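The woman who runs the snack-and-trinket shop Brudelel out of her kitchen in Skestdale asked me not to use her name. "Put the shop's name in, that's plenty," she said, and handed me a cookie before I'd got my coat off.

She started in July with 24 parcels and one shelf of jars. By spring she had sent out 400 of them, all packed by hand on the same counter where she makes dinner (dinner moves to the table on packing days).

I asked how she decides what goes with what. "I start with the soft thing," she told me. "Something knitted, or a little doll in a checkered dress. Then I put snacks around it, and the snacks stop it sliding!" She buys the sweets in bulk from a wholesaler called Pruvost and admits she eats more of them than she should.

I'd pictured something tidier, I confess. There were clothes heaped up by the wall and a box with its lid up, and I kept wanting to fold things. She laughed at that. "If I fold it all first, I never get to the packing. The heap can wait."

What about the small bits, the cord and the rubber bands? Those get clear bags of their own, because she once lost a whole evening to untangling. "I was on the floor with it until midnight. Never again."
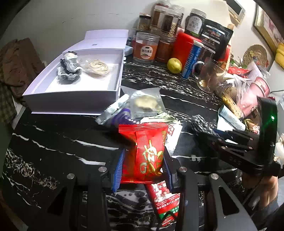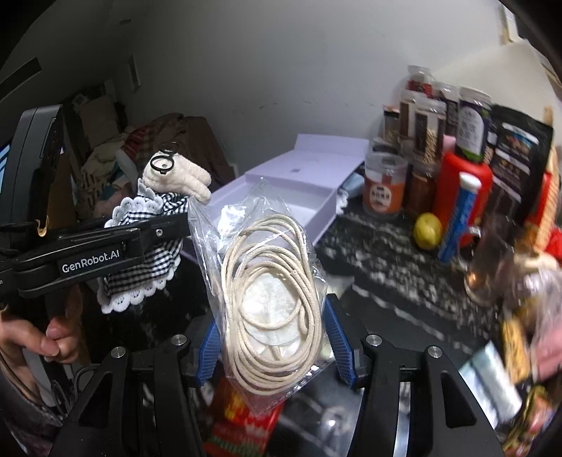

Packing at the kitchen counter. Photos: Histar

Before I left I asked if she'd ever rent a proper workroom. She thought about it for longer than I expected. "I'd miss the kettle," she said, and then she asked if I could pass her the tape.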